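Keeping the Roll: A Conversation with Settimio D'Amico

The Stunditz Engineers Association held its annual reunion in June, with 57 former members of the company and their families in attendance. Settimio D'Amico, who served as a platoon sergeant and now maintains the association's roster, spoke with the newsletter afterward about the work of finding people who have been out of touch for decades.

Mr. D'Amico began the roster with a carbon copy of a duty list and a box of Christmas cards. The duty list carried last names and initials only. "I had 200 names to start with, and good addresses for 10 of them," he said. "The rest I had to work out from postmarks, or from what a man had once told me about his hometown."

The master file now holds 989 entries, covering everyone known to have been assigned to the company at any time, including those attached from other units. Each entry records the dates of service, the platoon, the last confirmed address and, where it applies, the date of death. Mr. D'Amico does not enter a death until he has seen a printed notice or heard from the family. He adopted the rule after the association listed Thibault Rey as deceased in an early edition of the roster.

"Thibault telephoned me himself," Mr. D'Amico said. "He was very polite. He asked whether he still owed dues."

Mr. Rey has attended every reunion since that call and this year read the names at the Saturday memorial service.

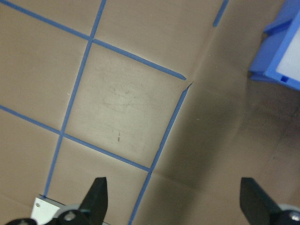
Asked which records have been the most useful, Mr. D'Amico named the morning reports, which list transfers, promotions and hospital stays day by day. Copies are slow to obtain and often hard to read. His daughter, Vittoria D'Amico, typed the first set and continues to check new pages against the file. "She reads a bad copy better than I do," he said. "I remember the man, and then I see what I expect to see. She reads the letters that are there."

The association has also begun to hear from the children and grandchildren of former members. Anitha Achari wrote last winter with a question about her late father-in-law, who had served in the second platoon - a man Mr. D'Amico had been trying to locate for years. She came to the reunion with his letters home, and the association has been given permission to copy them.

Mr. D'Amico said that he would like to see the second platoon's section completed next. Several men who joined the company at Porkavo are still known only by nickname, and he asks any member who served there to look through letters and address books for full names.

Adelmo Fontana will assume responsibility for dues and mailings in the new year. Mr. D'Amico will continue to keep the roster. Corrections should be sent to him in writing, with the member's platoon and years of service.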